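Budgeting for two-arm tabletop cells

Budgeting for a two-arm tabletop cell is the process of estimating the purchase price, installation cost and running cost of a small workstation in which a pair of robot arms share one work surface. The arms themselves are usually the first line of the estimate and are seldom the last to change. Frames, mounting hardware, cameras, cabling, spare gripper fingers, test objects and staff time are entered separately.

Scope of the estimate

Estimates are commonly divided into capital items and consumables. Capital items include the arms, the base rail, the frame and its wall panels, the control computer and the power supplies. Consumables include cable ties, finger pads, connectors and the objects to be handled. In the Prestura planning sheet, a template used by small laboratories, any item expected to last less than 2 years is treated as a consumable whatever its price.

A frame of aluminum extrusion is often preferred at the trial stage, as rails can be moved and accessories added without new machining. Panels and baskets are priced per cell and not per arm.

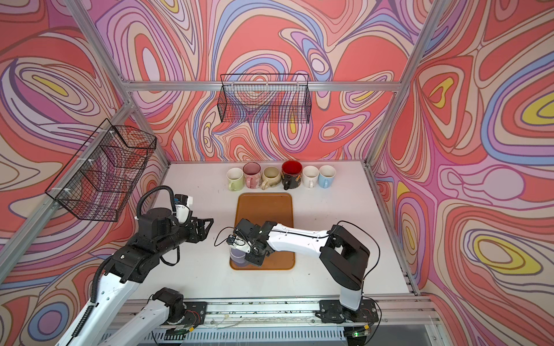

Two-arm cell with mugs, tray and wire baskets.

Test objects

Object sets are a small expense but affect the value of the whole purchase. A cell tested on identical parts gives little information about mixed household goods. Buyers who intend to handle crockery normally specify pieces that differ in color, shape and handle size, together with a tray or rack as the target. The Pridia project allowed 200 per cell for objects and a further 200 for replacements, both in euros, and recorded breakage under the same heading.

Floor space and access

The footprint of the table understates the space required. Clearance is needed for removing an arm from its plate and for reaching the connectors near the base. Where both arms are fixed to a front rail, service access from that side should be entered in the floor plan before the frame is ordered.

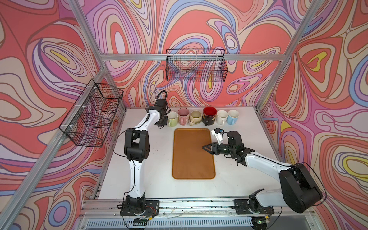

Steinar Þorgeirsson has objected to this order of work, arguing that the frame should be bought first and the room arranged to suit it, given that frames are cheap to cut down and service aisles tend to be used for storage within a month. Later versions of the Prestura sheet list both sequences.

Cameras and cabling

Camera costs fall under two headings: fixed cameras covering the workspace, and small cameras mounted at the wrist. Wrist units see the object at close range and move with the gripper, so their cables flex and are budgeted with spares. Fixed units require brackets and a stable post. Calibration is charged as labor. 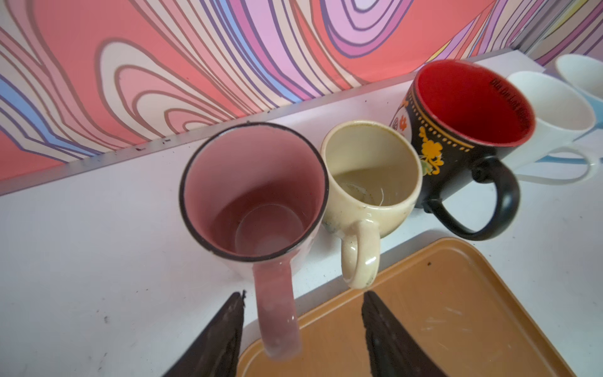 Should wrist cameras be bought with the arms or added later?
Buying them together is generally cheaper if the mount and cable path are part of the arm order; a later addition means repeating the calibration and often rerouting the cable.

Labor and running costs

Labor is the item most often underestimated. It covers assembly, calibration, resetting of objects between trials, cleaning of the rail and table, and supervision. Zuvov, a reseller of bench equipment, quotes installation of a two-arm cell at 4,000 euros, excluding training. Resetting is charged by the hour and depends on the task. Moving mugs to a tray requires a reset after each completed set, and pieces that must be turned over lengthen both the trial and the reset.

Shared work areas add a further cost. Two arms reaching over the same tray need motion planning that keeps them apart, and the time spent tuning it belongs in the first-year budget.

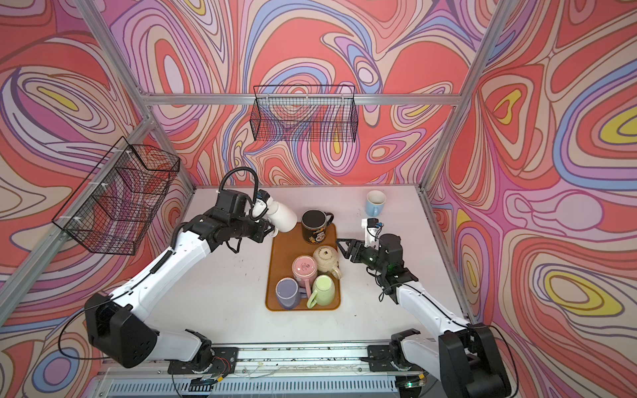 Trefor Craddock, in a comment on the Zulu purchasing notes, put the matter more bluntly: price the second arm as if it were a second project, then be pleased if it comes in under. Kári Lauritsen replied that this overstated the case for cells with a common controller.

Review

Estimates are normally reviewed after the first month of operation, when the actual use of fingers and cables is known.

See also: Bench automation; Gripper; Total cost of ownership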